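4.2 Release timing and first-week streams

We compared 679 singles released by artists signed to the Revov label group with the tour and video announcements made by the same artists. A single was counted as "video-led" when its music video came out on the same day as the audio or earlier. By this rule, 178 singles were video-led.

Video-led singles had a higher share of their first-month streams in week one. The effect was weaker for artists with an album already announced – their listeners seem to come back for each advance track whether or not a video is attached. Hoshino found the same pattern in her study of radio premieres in Novville and Siltthorpe.

Guest features complicate the picture. When a featured singer had a larger following than the lead artist, streams rose early and fell quickly, and the video made little difference. We therefore left 19 singles with such features out of the main model and report them separately in Table 3.

Releases in December were also treated apart, as holiday playlists push older songs up the charts. 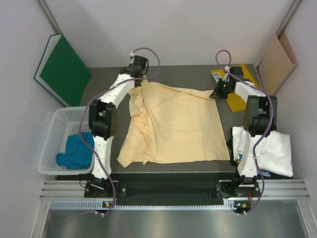 Figure 3. Robot arms at a gray tabletop with a pale yellow shirt.

The remaining singles were grouped by genre before fitting, using the tags supplied by the Oshima catalog. Dance and pop tracks made up the largest group.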